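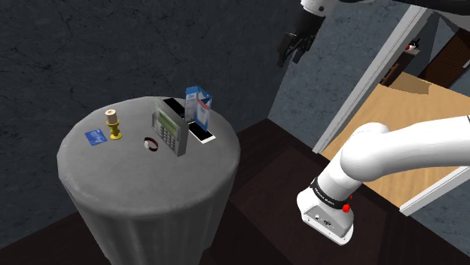

A round table with a gray cloth, a blue card and a yellow candlestick, all made by a computer.

How do video games know when two things bump into each other?

Okay, try something for me. Push your hand against the nearest wall. Your hand stopped, right? You didn't have to tell the wall to be a wall. It just did its job.

Now think about your favorite game. Your character runs at a wall and stops there too, but the wall in the game isn't made of brick or wood or anything. It's made of numbers! A game wall has no idea it's a wall. If the people who made the game forgot to add one special rule, you'd run straight through it and fall off the bottom of the world. (I've done this. I fell for so long that I went and got a sandwich.)

The special rule is called collision detection. Collision is a fancy word for a bump, and detection means noticing. So it's bump noticing, and I kind of wish everybody called it that.

I play a game called Cirkiseck with my niece, where you're a hedgehog who rolls around a castle knocking over the king's dishes. The king is named Ó Riain and he gets very grumpy about his soup bowls. The biggest room is the banquet hall, and it has 125 things in it you can knock over. Every time you roll into a bowl, the game has to notice the bump, figure out how hard it was and decide where the bowl goes flying.

So how does it notice?

Let's start with the easy way, which is boxes. Imagine your hedgehog is packed inside an invisible box, and the soup bowl is packed inside another one. The game checks where the edges of the boxes are. Do they overlap? Bump! No overlap? No bump, keep rolling. These are called hitboxes, and you've probably heard somebody yell about them after losing.

Boxes are great because computers can check them super fast. But a hedgehog isn't shaped like a box! There's empty air in the corners. If the game only uses boxes, you might get bonked by a flying spoon that never touched you, it only touched your corner air. Very unfair.

You could use a ball instead. Balls are even easier to check. The game measures from the middle of one ball to the middle of the other, and if that's shorter than both of their radiuses added together, they're touching. (The radius is the distance from the middle of a circle or a ball out to its edge.) A rolled-up hedgehog is pretty much a ball already, so that works out nicely.
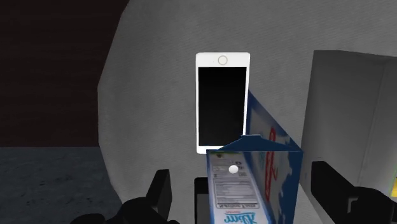 But what about a long skinny thing like a sword? Put a sword in a ball and you get a HUGE ball with mostly nothing in it. For that kind of shape, games often stick a few smaller shapes together, like a thin box for the blade and a little one for the handle. A dragon might get a ball for the head, a big box for the tummy and a whole line of balls going down the tail.

Now for the part I think is really clever. Games don't draw one long smooth movie. They draw lots of still pictures very quickly, one after another, and lots of games draw 60 or more every second. Usually the bump checking happens in tiny steps like that too. Check, move a bit, check, move a bit.

Can you see the problem? What if something is moving really, really fast?

Say you shoot a marble at a thin wall. At one check the marble is in front of the wall. By the next check it's already on the other side. It was never in the wall when the game looked, so no bump! This is called tunneling. An old racing game of mine, Stellel, had a fence you could tunnel through if you used two boosts in a row, and my friends and I thought we were wizards.

To fix it, the game can look at the whole path the marble took between checks, like drawing a line from where it was to where it is now. If the line crosses the wall, bump. It takes the computer more work, so games often save it for the fast stuff.

Try it yourself

You need graph paper, a pencil and two coins. Draw an 8 by 8 grid, so you have 64 squares. Put a coin on each side and draw a thick line down the middle for a wall. Move your coin one square at a time toward the wall. Easy to stop it, right? Now move it five squares in one jump. Did it land on the wall, or hop over it?

You just did some tunneling! Next time I'll write about gravity, and why the frogs in Illeck can jump twice in the air when real frogs definitely can't.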